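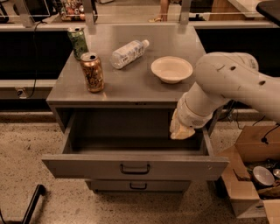
The drawer that would not let go

By Marisa Ferraro
Jun 3, 2023

The fault that stopped work at Plemden for most of April began with a drawer. The drawer is grey metal, the upper of two in a small cabinet, and the job was to open it, put things in it and close it again. The arm had done this hundreds of times. On run 610 it closed the drawer, reported the task as finished and then tried to lift its hand away. The hand did not come away. The cabinet went with it.

Eifion Pritchard was standing at the desk when it happened. He has looked after the test area for eight years and was a lift engineer before that. He says the front feet of the cabinet came up off the floor, a can rolled off the top, and the arm carried on pulling until he hit the stop button.

“It wasn't fast,” he says. “People think of these things as fast. It was slow and it kept going, and I'd have much preferred it to jerk.”

Nobody was hurt. The cabinet dropped back with a dent in one foot, and the arm needed a new wrist seal. Under the site's own rules, though, any movement of furniture that the program has not asked for is treated as a safety matter, and Pritchard shut the cell down the same afternoon.

Where the grip went wrong

Plemden tests household tasks for Odano, which writes the control software, and for Stedel, which makes the hand. The two firms disagreed for a week over whose fault it was. Odano pointed to the fingers, Stedel to the program.

Chin-lung Kong, who runs the tests, went through the logs with Xiomara Oyelaran from Odano. The program is meant to take hold of the drawer, draw it out, release, and come back for the closing push with the fingers shut. On some runs the arm was skipping the release. It had been taught from recordings made by several operators, and a few of them preferred to keep hold of the drawer's edge throughout, placing objects with a second arm. The software had learned both ways and now and then mixed them.

Most of the time this did no harm. The fingers slid off as the drawer went home. On run 610 one finger was caught between the drawer front and the body of the cabinet, and the force limit that should have stopped the lift had been set for another job. Someone had raised it to 300 newtons in order to test a heavy oven door, and it had never been put back.

Kong does not make excuses for that. “The limit was in a file that three of us could edit and none of us checked,” he says. “The mixed-up grip is interesting, and we'll get a paper out of it. The limit was just bad housekeeping.”

What they do now

The test has been rebuilt with the same sort of clutter as before. Cans, a water bottle and a bowl are set out on the cabinet top, and the arm comes in low from the right to work the drawer. Kong now has the program pause while the drawer is open, and it may not go on until the finger sensors agree with what it believes it is holding.
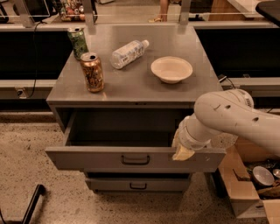
The pause adds 16 seconds to every run. Oyelaran would like it gone by the autumn, and says the check could be done while the arm is moving. Pritchard wants it kept. The two of them have had this argument more than once, and both were happy to have it again for my benefit.

The force limit now goes back to its lowest setting every time the arm is powered up. Raising it takes two people, each with their own login, and the change lasts only until the end of the session. Elis Price, a safety consultant at Llewellyn who was called in after the stoppage, asked for one more thing, a printed sheet by the desk with the day's limit written on it by hand. Kong thought it old-fashioned. It has already caught one wrong setting.

Price's report also asked why the stop button had been needed at all. The arm's own fault detection watches for collisions, which show up as a sudden rise in force. A slow, steady pull looked to it like ordinary work. Odano has since added a check on how long a pull lasts as well as how strong it is, and the figures for that are still being adjusted. Too tight, and the arm gives up on any drawer that sticks.

The dented foot has not been repaired. Pritchard put a folded piece of card under it to stop the cabinet rocking, and testing started again the next morning.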